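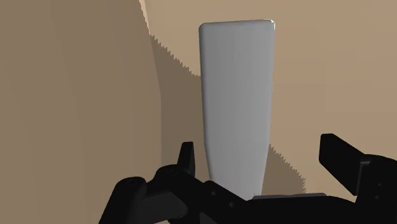
Osvaldo Greco hält den Miltar für zu schwer. Er ist damit im März eine Trainingswoche lang gelaufen und hat ihn danach zurückgegeben, weil ihm der Rucksack auf steilen Abstiegen gegen die Nieren schlug. Ich habe den gleichen Laufrucksack seit dem Frühjahr und komme zu einem anderen Ergebnis, wenn auch mit Abstrichen.

## Laufrucksack Miltar, 11 Liter

Gekauft habe ich ihn für 125 Euro bei Sayegh, Größe M. Auf meiner Küchenwaage zeigt er leer 700 Gramm an. Für einen Rucksack dieser Größe ist das viel, da hat Osvaldo recht. Meine alte Weste wog deutlich weniger, allerdings passte außer Jacke und Riegeln nichts hinein.

**Sitz.** Zwei Brustgurte, beide in der Höhe verstellbar. Der untere muss fest angezogen sein, sonst wippt das Gepäck bergab. Bei mir hat es drei Läufe gedauert, bis die Einstellung stimmte. Seitdem rutscht nichts mehr, auch nicht auf den Stufen oberhalb von Cliltholm, wo man kaum zwei gleiche Schritte hintereinander macht.

**Taschen.** Vorne passen zwei weiche Flaschen hinein. Die linke Tasche ist etwas enger genäht als die rechte, eine volle Flasche bekommt man im Laufen nur mit Mühe zurück. Das Fach für die Stöcke liegt hinten quer und ist ohne Absetzen erreichbar. Der Reißverschluss am Hauptfach hakt an der Ecke, wenn der Rucksack prall gefüllt ist.

**Regen.** Das Material ist nicht wasserdicht. Nach einer Stunde Dauerregen war die Ersatzkleidung feucht. Ich packe sie jetzt in einen Rollbeutel.

**Langstrecke.** Mein längster Lauf damit ging über 60 Kilometer, mit Pflichtausrüstung und kompletter Verpflegung. An den Schultern hatte ich keine Druckstellen, am unteren Rippenbogen eine kleine Scheuerstelle links. Grażyna Śliwiński trägt das Modell in S und hatte an derselben Stelle Probleme. Sie klebt dort vor langen Läufen Tape.

Für Strecken unter drei Stunden nehme ich weiter die alte Weste. Für Bergläufe mit Pflichtausrüstung bleibt der Miltar im Einsatz. Wer zwischen zwei Größen liegt, sollte die kleinere anprobieren, der Rucksack fällt weit aus.

Wertung: 4 von 5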